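Subject: Re: [club-sim] Scene for the grasping task, objects too close?

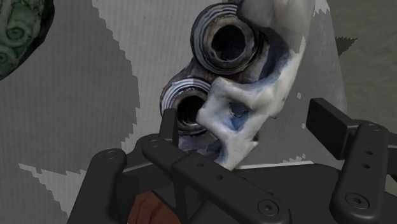 Simulator view: gripper with the pipe fitting and the white-and-blue object between the fingers.

From: Mahtab Bakhtiari
To: club-sim list
May 2023

Dear all,

Thank you, Babak, for the new scene file. I ran it yesterday evening on the computer in the lab, and I attach one view from it. I will answer your questions after the quoted part.

> Babak Heydari wrote:
>
> Hello everybody,
>
> I put the second version of the scene in the Padwood folder. The
> objects are now placed at random when the episode starts. I kept
> the gray pattern on the surface, as Ayodele asked.
>
> Two questions before I generate the full set of 500 episodes:
>
> 1. Is the minimum distance between objects large enough? I set
> it to 2 cm, measured from center to center.
> 2. Do we keep the scanned meshes as they are, or do we replace
> them with simple shapes?
>
> Please reply before the club meeting if you can.
>
> Babak

About question 1: I think the distance is too small. In my view the white-and-blue object lies over the right side of the pipe fitting, and both of them are between the fingers. For our task the gripper should take one object only, so I would not know how to score such an episode. Also, a distance from center to center does not say much when the objects have different sizes. Could you measure between the bounding boxes instead? I believe Roya has a function for this in her branch. If it is difficult, please set the value to 10 cm for the moment and we will see how many objects still fit.

About question 2: I prefer to keep the scanned meshes for what we see, and to use simpler shapes only for the contact calculation. The rusty color and the threaded openings of the fitting are good for the vision part, and it would be a pity to lose them. The soft-looking object has a small hole near its middle. I do not know if it is a fault in the mesh or if it belongs to the shape. Bahman, could you open the file and check? You know the mesh editor better than I do.

One more thing, which is not urgent. When I look from this camera position, the left finger hides a part of the lower opening of the fitting. If we want to teach the network to find both openings, maybe we need a second view from the side. Ayodele, you wrote the camera settings, so please tell me if a second view makes the rendering much slower. Last December we had to throw away 1,000 images for a similar reason, and I would like to avoid this.

My proposal is that Babak waits with the full set and makes only 10 episodes with the new distance. I can look through them and write to the list.

I am sorry that my message became long. Please correct me if I misunderstood something in the scene file.

Best regards,
Mahtab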